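Mortimer Benavides will see me at 3, his email says, provided I don't bring a cake. People bring him cake. They have heard he spent most of his adult life judging jam and assume the sweet tooth came with the job.

"I can't stand sugar," he says at the door, checking my hands. "I took up judging because my sister-in-law was entering and I wanted a say in the matter."

He was head judge of preserves at the Dusville fair until last August, when he handed his spoon to Tae-yang Koo and went home to grow beans. The spoon is literal. It is steel, slightly bent, and he says he got it back out of a punch bowl in his second year. Koo has since bought his own.

The fair at Dusville takes entries in 12 classes of preserves, a number that has been fought over more than the parking. Marmalade had to be pulled away from jam by force. Chutney was let in on probation and has been on probation ever since.

"The year I started we had 119 jars," Benavides says. "You taste 119 jars in a tent in August and you find out what kind of person you are."

What kind?

"Thirsty."

He works through plain crackers between samples, always the same unsalted ones, and a cup of black coffee at the halfway mark. Other judges swear by apple slices. He considers apple slices a form of cheating, though he won't say who is being cheated.
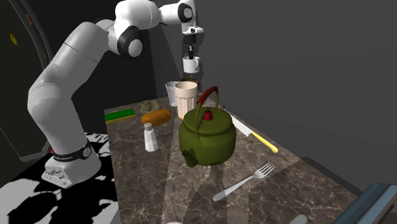

The trouble, as he tells it, is seldom the fruit. Most people can buy a decent plum. The trouble is patience, or the lid, or a relative with opinions about cinnamon. He once marked down a very good apricot for a label that ran to two paragraphs. "I don't need to know about the tree," he says. "I'm sure it was a nice tree."

I ask about the Ruggiero business, which everyone had told me not to ask about.

Cosimo Ruggiero won the plum class so often that his neighbors stopped entering it. Then one Tuesday, a few days before the fair, his rival Lino Bianchini spotted him in a parking lot two towns over, loading a case of plum jam into his trunk. The jam was Iltari, a supermarket brand. Bianchini told his barber, which in Dusville counts as publication.

"I called Cosimo," Benavides says. "He said it was for toast. He said he was sick of his own." A long pause. "I believed him. I still do. Have you ever eaten the same jam for a decade?"

Ruggiero entered as usual and took second. First went to Bianchini, who has not stopped mentioning it. Benavides judged the class blind, as always, and says he'd have given it the same way with the names painted on the glass.

Did he ever take a bribe?

"I was offered roughly 400 tomatoes. All green. I thought that was insulting."

Koo, his successor, has brought in a score sheet with half points. Benavides is polite about the half points for almost a full minute. Then he wants to know what half a point of set looks like, and whether I could show him one. He has been asked back this year as a guest, with a seat at the table and no vote.

"I told them I'd think about it," he says, walking me out past the beans. "Do they still have the crackers?"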